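Drorville Community Board > Town Matters > Fire and Rescue

Topic: Moving the siren from the old station

awitkowska
Posted July 27, 2019

Good evening to all. My name is Aniela Witkowska and I live on Lamier Street, in the house across from the old fire station. I have read in the town notice that the department wants to take the siren from the old roof and put it at the new station on Silitz Road. I want to ask if somebody knows when this will happen, and if the siren will still sound at noon. I am not against the siren. I have lived with it for 19 years and my children learned to come home for lunch by it.

hose_2_nozzle
The noon test stays, as far as I know. The move is planned for December, after the new roof is inspected. All members carry pagers now, so the siren is really a backup.

PatchyLawn
If it is a backup then why pay to move it? The notice says 338 homes are inside the loud zone of the new place. At the old place it was 286. So we spend money to wake up more people.

hose_2_nozzle
Pagers fail. Two winters ago the repeater was down for most of a night and the siren was the only thing that got a crew out.

PatchyLawn
One night. I respect the crew, my brother-in-law was in it. But a second repeater would also solve this.

awitkowska
I understand both of you. In the town where I was born, the siren was for the whole valley, and when it sounded people went outside to look for smoke and to help. Maybe this is old thinking - but I think it is good when the neighbors also know that something happens.

millpond_ed
Does anyone know what becomes of the old building? I heard Brzozowska wants it for a bakery. It would be a shame to lose the brass pole and the board with the names of the drivers.

awitkowska
Mrs. Brzozowska told me she only asked for the price. She did not sign anything. The board with the names goes to the new station, this was in the notice on page two.

PatchyLawn
Page two also says up to $1000 for "mounting and related work." I would like to see what related work means.

hose_2_nozzle
Crane for half a day and the electrician. Come to the station on a drill night and ask the chief, he will show you the quote.

awitkowska
I will go also. Below is what I would ask the chief.

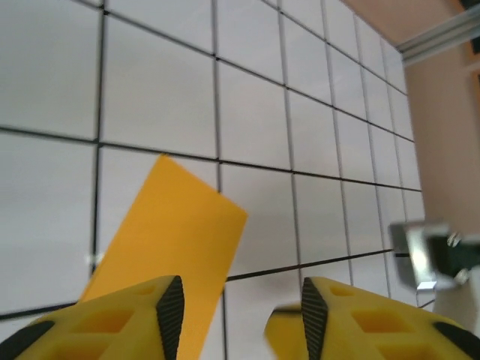
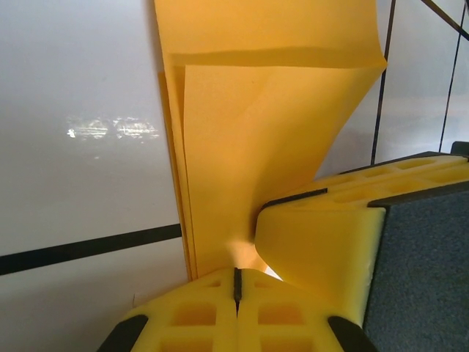 My questions for the chief

1. Will the noon test be one time, or one time and again if it fails? At the old roof it sometimes sounded twice and my dog did not like it.
2. Can the siren be turned a little away from the school side?
3. Who do we call if it does not stop? Last spring I called the police and they gave me a number that did not answer.

millpond_ed
Please add the brass pole as number four.

PatchyLawn
And the quote. I still say repeater, but I will come and listen.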